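Lunes de gradilla

Publicado el lunes, 25 de agosto de 2025

El club de robótica ha reabierto después de las vacaciones y yo he vuelto con él, en contra de lo que juré en junio. En junio juré muchas cosas. También que aprendería a hacer pan.

Para quien no haya seguido el serial: somos un club de barrio, nos reunimos en un aula prestada y en noviembre nos presentamos al Nevolden, una competición donde dos brazos tienen que hacer tareas de laboratorio sin que ningún humano les ayude ni les grite. Lo segundo no está en las bases, pero Karim lo ha interpretado así y nos lo aplica en los ensayos. Llevo mal la norma.

La prueba que nos ha tocado preparar este trimestre se llama, con mucha pompa, «manipulación bimanual de material de vidrio». Traducido: un brazo sujeta un recipiente, el otro coge un tubo de la gradilla, y entre los dos hacen lo que cualquier estudiante de primero de Química hace mientras piensa en el bocadillo. Nosotros tenemos 90 segundos. Nuestra mejor marca de la temporada pasada fueron 300, y el jurado nos aplaudió como se aplaude en los festivales de fin de curso.

El programa que mueve los brazos lo bautizamos Findo. Aprende de demostraciones: una persona guía los brazos, se graba, se repite, y así hasta que te duelen los hombros o se te acaba la paciencia. Antes del verano teníamos 922 demostraciones guardadas y estábamos orgullosísimos. Luego Randa Abou Jaoude se puso a revisarlas una por una y descubrió que en bastantes de ellas el operador (no diré quién, escribo yo el blog) soltaba el tubo un pelín antes de tiempo. Findo, alumno aplicado, había aprendido a soltar el tubo un pelín antes de tiempo. Con una elegancia, además, que yo no tengo.

Así que toca regrabar. Randa ha preparado una hoja con las posiciones de salida de la gradilla y del vidrio, y antes de cada toma hay que cambiar algo: girar la gradilla, alejarla un palmo, dejar el vidrio más a la derecha. Es un trabajo de una monotonía casi monástica. Karim Masri propuso poner música y estuvimos veinte minutos discutiendo cuál, con lo que esa tarde grabamos bastante poco.

También hemos cambiado la altura de aproximación. Antes la pinza bajaba en diagonal, muy cinematográfica, y se llevaba por delante los tubos vecinos. Ahora se coloca encima, espera y baja recta. Es más lento y más feo. A mí me gusta.

Queda pendiente el asunto de los cables, que arrastramos desde el primer día y que cada uno considera competencia de otro. Y queda por decidir si el brazo izquierdo sujeta el vidrio por el cuello o por la panza. Yo soy de panza. Randa es de cuello y tiene gráficas.

El próximo día, más tomas y, si hay suerte, una prueba completa con cronómetro. Os dejo la mesa tal como la tenemos ahora.
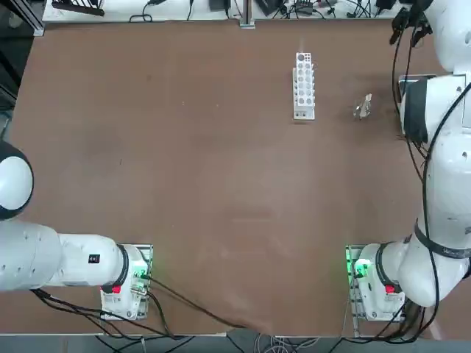 Karim Masri: Para que conste, la música la elegiste tú y era malísima. Y soy de cuello. Si lo coges por la panza, al inclinarlo la pinza se queda sin recorrido de muñeca y hay que recolocar a mitad de la maniobra, ahí se nos fue medio minuto el año pasado. Lo probamos de las dos formas el próximo día y que decida el cronómetro.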